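September 9, 2022
by Nikola Zieliński

Woke up with opinions about bread baskets, so that's middle age confirmed. The big dark wicker one has been on the white table since breakfast and I have walked past it all morning, thinking it would look better full. Most things would. I bought it in April for the lunches I was going to host, and have so far hosted two, one of them by accident.

The plan was rolls for 7 people on Saturday's scale, meaning too many, and then Vichien rang to say he was bringing rice. So the rolls are under review. 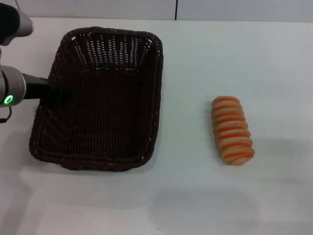 I do still like a long roll with orange stripes. It looks as though it's dressed for a regatta. Whether one can serve it to grown adults beside a pot of lentils is another matter, and I spent far longer on that than on the lentils, which caught.

Scrubbed the pan. Ate toast standing up. Looked for the good napkins and found 5, plus a birthday card I never posted. Must ask Vichien if his sister is still cross.

Rang the bakery before closing and ordered more rolls anyway. Thirty. I panicked.

Comments

Vichien Thammasiri
She is still cross. Post the card. I'm bringing the rice whatever you do with the bread.

Onsri
Line the basket with a tea towel or you'll be picking crumbs out of that weave till Christmas.

Kavurura
THIRTY??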